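Wooden chopsticks: do you really need to bin them every few months?

Kitchen and Home > Utensils and Storage
Thread started April 2019

tinlidtom
My sister-in-law has told me, very firmly, that wooden chopsticks should be thrown out and replaced every six months. She got this from a leaflet that came with a pack of Zirdale ones. So a firm that sells chopsticks says I should buy more chopsticks. Forgive me for raising an eyebrow.

Mine are plain wood, no varnish that I can see, and some of them must be four years old. They get washed up by hand and stood in a pot by the sink. Is there anything in this or is it a sales pitch?

mrs_pellow
I'd say a bit of both. I don't go by months, I go by looking. If the tips have gone fuzzy or there's a dark line up the grain, out they go. If they smell of anything, out they go. I had a set last through three house moves.

dockleaf64
Sales pitch. Same people who tell you to change your washing-up sponge every week. Wood dries out if you let it. The trouble is that people don't let it, they stuff them wet into a jar with a solid bottom and then wonder why the ends turn black.

tinlidtom
Mine is a jar with a solid bottom. Carry on.

Belmiro Magalhães
I cook with them most nights and I agree with dockleaf64 about the jar, but I don't agree that old ones are always fine. Cheap ones crack along the length and you can't get the crack clean. I bought a bag of 200 from the Carvalho cash and carry, thinking I was set for life, and a good few were splitting by December.

What did help was giving up the jar for something open at the sides. I also leave the new ones in their plastic until they're wanted.

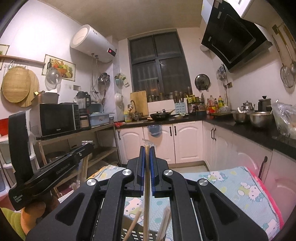 A thin wooden stick held upright, its top end in a clear plastic sleeve, with a bundle of chopsticks in the black slatted basket below. 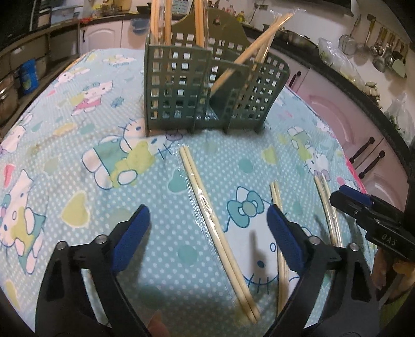 The other change was drying them lying down on a tea towel overnight before they go back in. It sounds fussy but it takes no time. Tips up once they're dry, so you can see the state of them when you reach for a pair.

dockleaf64
Tips up is wrong, surely? Everyone's hand goes over the end you put in your mouth. Handles up, tips down, same as cutlery in a drainer.

Belmiro Magalhães
If the tips are down they sit in whatever has dripped to the bottom. I would sooner wash my hands.

dockleaf64
You said they were dry before they went in — so what's dripping?

mrs_pellow
He's got you there, Belmiro.

Belmiro Magalhães
In theory they are dry. I have teenagers.

gorsebank
Not convinced by leaving them in the plastic either. If there's any damp in there when it's sealed, you're keeping the damp. I opened a sleeve last winter and the smell was like a wet shed. I'd unwrap the lot on day one, wash them and let them air.

tinlidtom
So the leaflet says six months, mrs_pellow says look at them, Belmiro says tips up, dockleaf64 says tips down, and gorsebank says the wrapper is out to get me. I'm not sure I've moved forward.

mrs_pellow
Get rid of the jar, at least. That's the one thing we all agree on.

quillet
Has anyone tried the Skillex coated ones? They claim they never need oiling and go through the dishwasher.

dockleaf64
I had some. The coating came off at the tips, and I assume I ate it. They also roll off everything and noodles slide straight down them. Back to plain wood for me.

gorsebank
Mine have been all right for two years, but I only use them for turning bacon.

tinlidtom
Jar has been emptied. There was a sort of brown jelly at the bottom, which I'm not going to describe to my sister-in-law. Seven pairs kept, the rest on the fire. Does anyone know if Zadgate still do the open holder with the lift-out tray?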